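Hawthorne suturing bench moves to braided thread

The suturing bench at the Hawthorne skills centre has reopened with a revised set of exercises for wound closure. The bench had been shut since January while the lighting was refitted and the stock of practice tissue replaced. The new set was written by the training unit at Utwood and contains 16 exercises, up from nine. All of them use a straight incision.
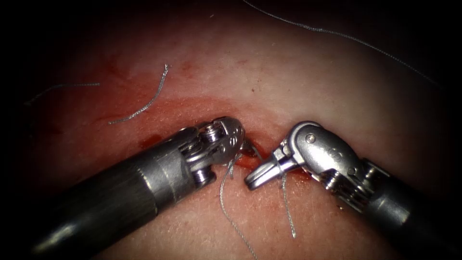
Grey braided thread is used for the first group, which deals with needle entry, the square knot and even tension along the wound. Trainees have 20 minutes for each closure. Thread tails are trimmed to a fixed length before marking, and any stitch that puckers the edge is cut out and placed again. Previously a puckered stitch lost a mark but was left in.

A light-blue thread is introduced in the second group. Braided thread grips itself and holds a first throw well; smoother material tends to slip, so an extra throw is allowed on each knot.

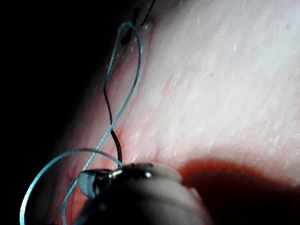 Thread handling is now marked separately from knot quality. The unit found that many faults put down to poor knots began earlier, with slack left across the wound or a strand picked up too far from the tissue. Markers look at the point where the strands converge, as the blue thread does at the metal jaw tip, and note whether the tail can still be told from the working end. Crossed strands are acceptable if they are cleared before the next throw.

Practice tissue is supplied by Skarnov in packs of 24. Each piece is used for one session and then discarded. Red staining of the surface does not affect the mark, but tearing at either end of the incision does.

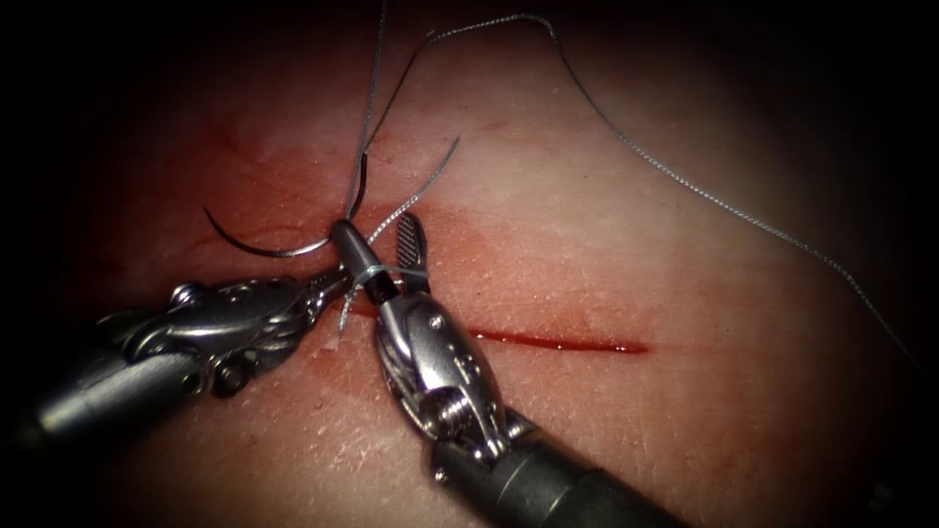 Booking and access

Sessions run from 8.30 am, with a second start at 1 pm. Places are open to surgical trainees from Hawthorne and from the Tarance site, who must have completed the basic knot module. The first intake is limited to 35.

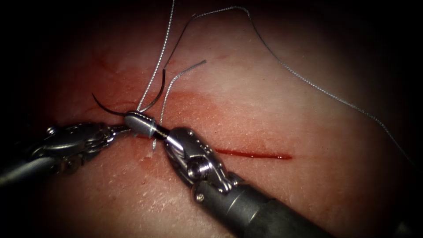 Mark sheets are returned through the training office within a week of the session. Trainees who do not pass the first group may repeat it once before moving to the blue thread. The older exercise sheets have been withdrawn and should not be used for private practice at either site.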